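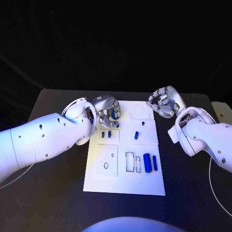 Équipe Manipulation bimanuelle - Plateforme robotique Matlala

4. Coûts d'équipement et planification des achats

Section rédigée vite, chiffres à reprendre en annexe. Le poste expérimental compte deux bras et deux mains articulées, plus la planche de tâche et ses pièces bleues. Les bras sont amortis sur le budget du laboratoire. Restent à charge du projet : les mains, les câbles, les planches, la maintenance. C'est là que le budget initial était faux.

Première erreur, les mains. Devis demandés à deux fournisseurs, Jondidden et Brumuteo. Prix d'achat proches, contrats d'entretien très différents. Chez Jondidden, retour usine obligatoire pour tout doigt défectueux. Brumuteo vend les doigts à l'unité et accepte le remplacement sur place. Sur un cycle de 3 ans le second devis passe devant, malgré un acompte plus lourd. Non compté au départ : le temps d'immobilisation. Une main partie en réparation, c'est tout le poste arrêté, les essais étant à deux bras.

Deuxième erreur, le petit matériel. Ligne « divers » dans la demande de février, sans détail, donc coupée en premier. Elle couvrait les câbles, la visserie, les tirages de pièces. Désormais une ligne par famille, avec référence et délai. Britotlow livre les planches par lot de deux - un lot au lancement, un autre à mi-parcours.

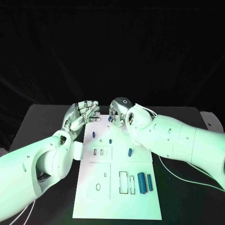

Par Dineo Swanepoel et Yabsira Birhane
1er novembre 2020

Figure 3. Poste bimanuel et planche de tâche, pièces bleues et découpes de formes différentes.

4.1 Combien de planches, combien de pièces

La planche de la figure 3 réunit des logements ronds, ovales et rectangulaires. Avantage budgétaire net : une seule fixation, un seul étalonnage, plusieurs formes à l'essai. Inconvénient, si un logement s'use on change l'ensemble. Nous avions envisagé des panneaux démontables, Britotlow les propose en option. Refusé pour l'instant, le surcoût dépasse le prix d'une planche neuve.

Pour les pièces, 250 euros par an dans la demande révisée. Les petits blocs partent plus vite que les gros cylindres. Il faut donc commander par forme et pas par jeu complet, ce que le bon de commande type ne prévoyait pas. Corrigé depuis. Prévoir aussi une boite de réserve au laboratoire, les délais de livraison etant rarement tenus en fin d'exercice.

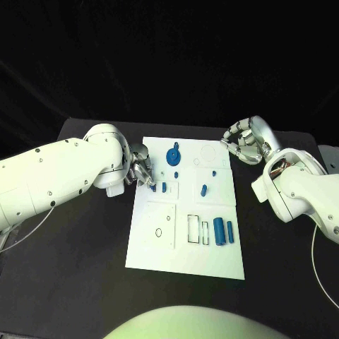
La maintenance reste le poste le plus mal estimé. Nous avions budgété environ 86 heures de technicien par an, sans distinguer bras et mains. Le contrat des bras exclut tout ce qui se trouve après le poignet, et la frontière est discutable : du coté droit, capot ouvert près du poignet, on a directement accès au câblage orange et rouge, que chaque fournisseur renvoie à l'autre. Il faut faire préciser ce point par écrit avant signature. Même remarque pour les câbles blancs qui descendent sous les bras, absents des deux devis.

4.2 Calendrier retenu

Mains d'abord, délai le plus long. Planches et pièces ensuite, en une seule commande. Le contrat d'entretien est signé à la réception, avec une clause de prêt d'une main pendant les réparations. Si la clause est refusée, achat d'une troisième main reporté sur l'exercice suivant, et réduction du nombre de séances d'essai dans l'intervale. Le détail des devis figure en annexe B.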